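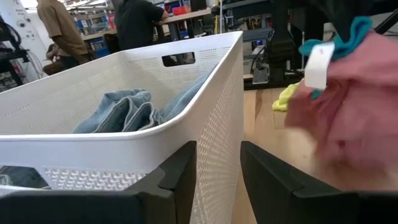

Laundry Saturday
10 Aug 2024

Hi all! A short gallery this time, and it's all laundry. I've been on a sorting kick since June, when Ye-rin Moon gave me her old folding notes (30 pages, with tabs!), and I am slowly turning into a person who has opinions about baskets.

My current favorite kind is plain white plastic with little holes all over. They let the air through, they wipe clean in a minute, and a pair of light blue jeans can sit in one without turning into a brick. Denim goes in first at my house, then anything pink or bright gets its own pile, because I have ruined enough white socks for one lifetime.
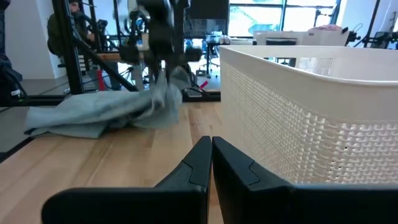
I like to fold on a wood table with the basket right at my elbow, so I'm not bending down for every little thing. Small cloths get picked up by the top, a quick shake, then in half and in half again. Kyung-tae So swears by rolling (we've argued about it over many dinners) and I'll admit his drawers look great.

Next up is the sheets gallery, fitted ones included. If you have a trick for the corners, send it to me or to Gizella, please!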